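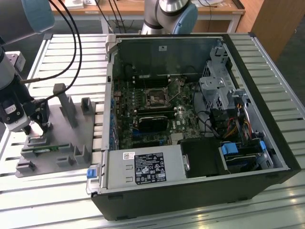 Figure 3. Desktop computer with the side panel removed and the CPU socket empty.

3.2 Storage of used computers in households

The second part of the survey asked households in Surkau what they do with a desktop computer after they stop using it. In total, 182 households answered this part. The questionnaire was given on paper, and the respondents could mark more than one answer. We decided to ask only for complete computers and for their main parts (Figure 3), as in the pilot study many people also counted cables and keyboards, which made the answers difficult to compare.

The most frequent answer was that the computer is kept at home, usually in a cellar or in a closet. The reasons given were mostly connected with the data on the hard disk. Respondents wrote that they do not know how to delete their files in a safe way, and that they do not trust the collection point to do it for them. A smaller group expected that the computer still has some value and wanted to sell it later. From the written comments we understand that this sale often does not take place, and that the price falls during the waiting time.

The distance to the collection point had a weaker influence than we expected. Surkau has two such points, one operated by the town and one by the company Ketex. Households living less than 5 km from one of them returned their old devices only a little more often than the others. The opening hours seem to be more important. Both points close at 4 in the afternoon on working days, and many respondents with full-time work complained of this.

We also asked about removal of single parts before disposal. Memory modules and disks were named most often, followed by processors. This has a practical meaning for the recyclers, as a computer without these parts brings less income and the fee paid per device does not consider it. The same problem was reported in the Varghese study, although its sample included offices as well, so a direct comparison should be made with care.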